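### 4.2 What the push-hands scores can and cannot tell us

Claims that tai chi push-hands practice improves balance usually rest on small classes taught by the same people who do the measuring. Our own first round was no better. Of the 228 adults who signed up across the Hemstead and Alipour studios, 180 finished the October block, and the ones who left were mostly the ones who had scored worst at intake. Any average taken over finishers alone will look like progress.

Farahani has argued that the gain is too large to be explained by dropout. We are less sure. The Cerix balance score rewards people who have learned to stand still on a plate, and students who spend 14 weeks standing still in a studio may simply get used to the test. Geagea's reanalysis of the 823 single trials found most of the change between the first and second visits, before much teaching had taken place. That pattern fits practice on the test better than it fits a slow change in skill.

The teachers' ratings are weaker still. Each student was rated on "listening," meaning how well they felt a partner's push and gave way to it. Two teachers watching the same bout often disagreed, and the Lutetti scale gives them little help, with no definition of what counts as yielding and what counts as going limp.

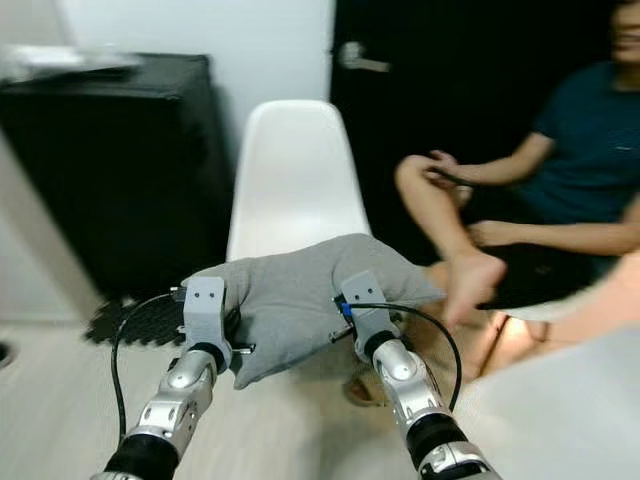 **Figure 3.** Two arms holding a pillow between their grippers.

Ratings of contact suffer from a basic problem: force is hard to judge by eye. Teachers told us they could see when a student was "too stiff," yet they could not say what they were looking at when pressed. Even with a pillow pinched from both sides, as in Figure 3, a viewer can tell that it is being held and has no way to read off how hard each side is pressing. Two people in loose jackets, moving, are a much harder case. Until contact force is recorded directly, we would treat the "listening" scores as a record of teachers' opinions and leave them out of any claim about balance.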